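会議室予約システム Pladitz よくある質問

最終更新:2月
対象:利用者、部門管理者、設備担当

1. 予約の基本

Q1-1 予約は何日前から可能か
利用日の60日前の午前9時から受け付ける。定例会議として登録した予約は、部門管理者の承認後に最長6か月先まで自動展開される。展開後の各回は独立した予約として扱われ、1回分だけの変更や取り消しができる。

Q1-2 最短の予約単位は
15分。開始時刻は毎時00分、15分、30分、45分に限る。終了時刻も同じ刻みで指定する。

Q1-3 同じ時間帯に複数の部屋を押さえられるか
同一の主催者名義では2室まで。3室以上が必要な場合は部門管理者が代行登録する。代行登録した予約には実際の主催者を必ず記入すること。記入がない予約は前営業日の17時に仮予約へ戻る。

Q1-4 仮予約と確定予約の違いは
仮予約は他の利用者の画面では斜線で表示され、確定予約の申請があった時点で主催者に通知が届く。通知から4時間以内に確定しないと失効する。夜間(20時から翌8時)はこの4時間に算入しない。

Q1-5 予約番号が見つからない
確認メールの件名末尾にある数字が予約番号である。メールを削除した場合は「自分の予約」画面の右上から再送できる。再送先は登録済みアドレスのみで、その場での変更はできない。

2. 入室確認と自動解放

Q2-1 入室確認とは
開始時刻の10分前から開始後15分までの間に、扉横の端末または携帯端末から行う操作をいう。操作がない場合、予約は自動的に解放され、空室として再表示される。

Q2-2 確認操作をしたのに解放された
端末の時刻ずれが主な原因である。扉横の端末で時刻表示を長押しすると、最終同期時刻が出る。同期から24時間以上経過していれば設備担当へ連絡のこと。エラーコード143が表示されている場合は、同期サーバーへの接続が切れている。端末の再起動では復旧しないので、コードと部屋番号をあわせて報告する。

Q2-3 会議が早く終わったときの操作は
「終了」を押すと残り時間が解放される。残りが15分未満のときは解放されず、清掃時間に充てられる。

Q2-4 延長はできるか
直後に予約がなければ15分単位で延長できる。延長は2回まで。後続が仮予約の場合は延長できない。

3. 部屋の種類と設備

Q3-1 部屋の区分を知りたい
小会議室(4名まで)、中会議室(10名まで)、大会議室(24名まで)、多目的ホールの4区分。多目的ホールは椅子のみの配置で200席、机を併用する場合は配置図の提出が必要になる。

Q3-2 机の配置を変えてよいか
中会議室の折りたたみ机は変更できる。終了後に扉の内側に掲示した標準配置へ戻す。大会議室の机は移動禁止である。天板下に配線が通っており、動かすと床のコンセント口から抜けることがある。

Q3-3 画面共有の方式は
有線(HDMI、USB-C)と無線の両方に対応する。無線は中継機 Pravow を経由し、接続時に画面へ表示される4桁の番号を入力する。番号は接続のたびに変わる。

Q3-4 無線接続で映像が途切れる
まず有線へ切り替えて再現するかを確認する。有線で正常なら、Pravow のチャネルが隣室と重複している可能性がある。利用者側でチャネルは変更できない。障害票に部屋番号、発生時刻、端末の種類を記入して送信する。

Q3-5 天井マイクの収音範囲は
大会議室では机の外周から1メートルまでを想定している。壁際の予備席は範囲外となるので、発言者は卓上マイクを使用する。卓上マイクは設備庫にあり、予約時に「追加備品」で指定する。

4. 料金と部門配賦

Q4-1 利用料は発生するか
社内利用は部門配賦、社外団体の利用は請求書払いとなる。大会議室の社外向け料金は1時間3,211円、中会議室は2,605円(いずれも税込)。小会議室は社外に開放していない。

Q4-2 取り消し料は
社外団体は前営業日の17時以降が50%、当日は全額。社内利用に取り消し料はないが、自動解放が1か月に3回を超えた主催者は、翌月の定例展開が停止される。

Q4-3 配賦先の部門を間違えた
月末締めの前であれば主催者が修正できる。締め後の修正は振替扱いとなり、Sterkuritz の経理画面で部門管理者どうしの承認が必要になる。片方の承認だけでは反映されない。

Q4-4 共同開催の配賦比率は
初期値は均等割。整数の百分率で変更でき、合計が100にならないと保存できない。

5. 机・天板の取り扱い 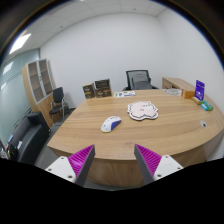 Deolinda Mendes
設備管理担当(家具・内装)

Q5-1 木製天板の日常清掃は
固く絞った布で木目に沿って拭き、続けて乾いた布で水分を取る。アルコール、漂白剤、研磨剤入りの洗剤は使用しない。除菌が必要なときは、設備庫の中性タイプを布に含ませて使う。天板に直接噴霧しないこと。

Q5-2 曲線の縁がある机で注意する点は
クランプ式の照明やマイクアームを縁に固定しない。曲面では当たりが一点に集中し、へこみが残る。固定が必要な機材は自立式の台に載せる。

Q5-3 輪じみができた
拭き取り後も残る場合は触らずに報告する。家庭用の補修剤を塗ると再塗装の前処理が増え、使用停止期間が延びる。報告先は Fung の窓口で、予約番号の記入は任意である。

Q5-4 飲食は可能か
蓋付きの飲料は全室で可。食事は中会議室と多目的ホールに限る。ケータリングは保護シートの使用が条件で、シートは利用開始の30分前から設備庫で受け取れる。

Q5-5 傷の補修中でも予約画面に出てくる
補修が天板の一部にとどまる場合、部屋は「条件付き」として表示される。使用できない席は予約詳細の備考欄に記載する。備考欄は一覧画面では省略されるので、詳細画面を開いて確認のこと。

6. 問い合わせ先

Q6-1 受付時間は
平日8時30分から17時30分。金曜日は17時まで。時間外は障害票のみ受け付け、翌営業日の午前中に一次回答を返す。

Q6-2 担当の区分は
予約、配賦、アカウントは Tomás Guerreiro(システム運用)。家具、内装、清掃は Deolinda Mendes。映像と音響は Fung の窓口が一次受付を行い、内容に応じて振り分ける。

Q6-3 電話での予約変更は可能か
受け付けていない。システム停止中に限り、各階受付の紙の台帳に記入する。復旧後の転記は受付が行い、時間が重複した場合は台帳の記入順を優先する。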